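Clurach 常见问题
最后更新:2018年7月25日

攒了一堆邮件和工坊白板上的留言,统一答在这页。没答到的继续往白板上写,我们真的会看!

Clurach 是什么?

一台装在厨房水槽边上的双臂小机器,目标只有一个:把带泥的根茎类蔬菜洗干净。我们在 Dula 共享工坊里做它,图纸、程序、踩过的坑全部公开。名字是随便起的,念顺口了就没再换。

都有谁在做?

固定来的有 5 个人,偶尔有人路过帮忙拧两颗螺丝,然后就被我们留下来了。夹爪的软指尖是 Siamak Tehrani 设计的,他平时修自行车,对橡胶的脾气比我们谁都熟。其余的人有写程序的,有做木工的,还有一位纯粹是爱吃胡萝卜。

为什么偏偏选洗菜?

因为好玩,也因为它难得恰到好处。搬方块、叠积木,大家都做过了,摆在桌上很漂亮,可是家里没有人需要叠积木。洗菜天天都要干,道具到处能买到,做完了还能下锅。最棒的一点是验收特别简单:端给家里人看,他们会毫不客气地告诉你干不干净。

为什么从胡萝卜开始,不从土豆开始?

土豆太圆,湿了以后在软指尖里乱转,我们试过,夹一次飞一次。胡萝卜有长度,抓住一头,另一头还露在外面可以搓,对初学的机器友好得多。土豆排在后面,等九月再说。

洗一根胡萝卜有什么复杂的?

动手做之前我们也这么想!后来把人洗菜的动作拆开来看,才发现两只手分工很细。一只手捏住带梗的粗头,只管稳住和转动;另一只手负责搓,搓的地方要正好落在水流底下。水不用大,细细一股就够,水大了反而溅得到处都是。泥喜欢躲在梗的根部和表皮的小坑里,手指会自己找过去,人根本不用想。机器可得一样一样地教。 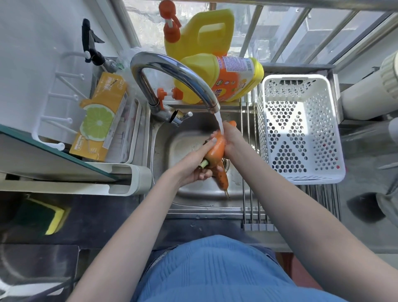
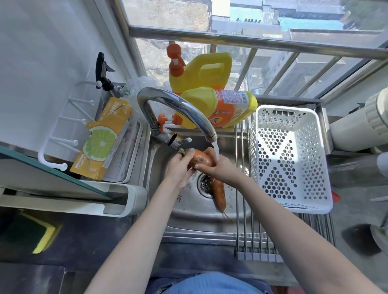

细水流下双手洗胡萝卜,左手都握在靠梗的一端。

遇到分叉的胡萝卜怎么办?

第一张里的那根就是我们又爱又恨的类型:主根旁边垂着一条细根,上面还带着泥。目前的办法比较笨,程序把它当成两根来处理,先洗粗的,再换个角度洗细的。细根容易被夹断,所以搓到那一段时夹持力要自动减小。参数在 Drindberg 的配置文件里,叫“细根力度”,默认值偏保守,宁可洗得慢一点。

Drindberg 又是什么?

是我们自己写的控制程序。它管三件事:看蔬菜在哪里、决定哪只手先动、出错的时候赶紧停。代码不漂亮,注释倒是写得很多,有些注释比代码还长,因为是半夜写的。欢迎来改,改之前先把机器电源拔了。

电机和驱动板用的什么?

关节用普通的总线舵机,手腕那一节换成了带防水圈的型号。驱动板叫 Frerichs,是我们自己画的小板子,第一版电源接反就会冒烟,第二版加了保护。如果你手里有第一版,请直接找我们换,别上电。

电和水放在一起,安全吗?

这个问题问得最多,也最应该问。我们的做法是:
整机走低压,电源适配器放在远离水槽的高处,插座前面必须有漏电保护。
所有接头朝下,线在入口处先往下弯一个弧再进壳,水珠会顺着弧滴走。
控制盒单独密封,和手臂之间隔一块挡水板。
机器运行时旁边必须有人,急停按钮伸手就能够到。
缺一条就不要通水。可以先干着练,拿洗净擦干的胡萝卜空跑,动作一样看得出问题。

我家台面很小,放得下吗?

底座做成了夹在台面边沿的形式,占的地方比切菜板小。比较麻烦的是龙头。鹅颈弯管的最好办,手臂可以从两侧伸进去;龙头低矮的厨房,手肘会碰到管子,需要把前臂换成短的那一款。另外请看看龙头后面都放了什么,洗洁精瓶子、喷头、挂架,手臂抬高的时候都可能扫到。我们扫倒过一整瓶,泡沫拖了一下午。

水龙头也由机器开关吗?

暂时由人来开。我们做过一个拨手柄的小机构,能用,可是每家的手柄长得都不一样,方向也不同,为它改来改去太耽误主线。有兴趣的朋友可以认领,旧图纸还在工坊的蓝色文件夹里。

洗一根要多久?

状态好的时候,40 秒。人当然快得多,先别笑,年初我们要好几分钟,还经常洗着洗着掉进水槽。掉下去之后再捡起来也是一门学问:湿胡萝卜贴着不锈钢面会滑,手指要从两边同时合拢,只推一边它就跑了。

怎么判断洗干净了?

眼下靠颜色。程序比较表皮上深色斑点的面积,降到设定值以下就算完成。老实说会误判,有的胡萝卜天生有黑斑,搓多久都在那里,机器就跟它较上劲了。所以我们加了一条上限,同一个位置最多搓 8 下,搓完就换地方。听上去有点土,效果出奇地好。

软指尖多久换一次?

Siamak 的建议是表面摸着发滑就换,不用等它裂开。模具文件是公开的,自己浇一副很便宜,硅胶选食品级,硬度宁软勿硬。浇好以后放一晚上再脱模,急着脱的基本都会缺一个角。换下来的旧指尖别扔,拿来垫桌脚非常好用。

我不会焊接,也不会编程,可以参加吗?

当然可以!需要人手的活多得很:给各种蔬菜量尺寸,记录每次失败的样子,画说明书里的插图,陪着机器洗一下午的菜。想学焊接的话,工坊有老烙铁可以练手,焊坏几块板子没关系,我们每个人都焊坏过。

可以直接买一台成品吗?

不卖。我们没有人手做售后,也不想让它变成那样的项目。零件清单和图纸都能拿走,在自己家或者附近的工坊照着做就行。做出来请一定拍给我们看,做歪了的更想看。

到工坊参观需要预约吗?

开放时间直接来就好,一次最多 20 人,再多就转不开身了。带小朋友来请提前说一声,我们把台锯那边锁上。愿意自带胡萝卜的特别欢迎,越脏越好,超市里那种洗过的对我们没有用。

测试完的胡萝卜都去哪儿了?

吃掉。碰过机器的先由人再洗一遍,然后炖汤、切丝、榨汁,最近在试胡萝卜蛋糕。有好配方请写在白板右下角,那一块专门留给食谱,擦掉的人负责洗碗。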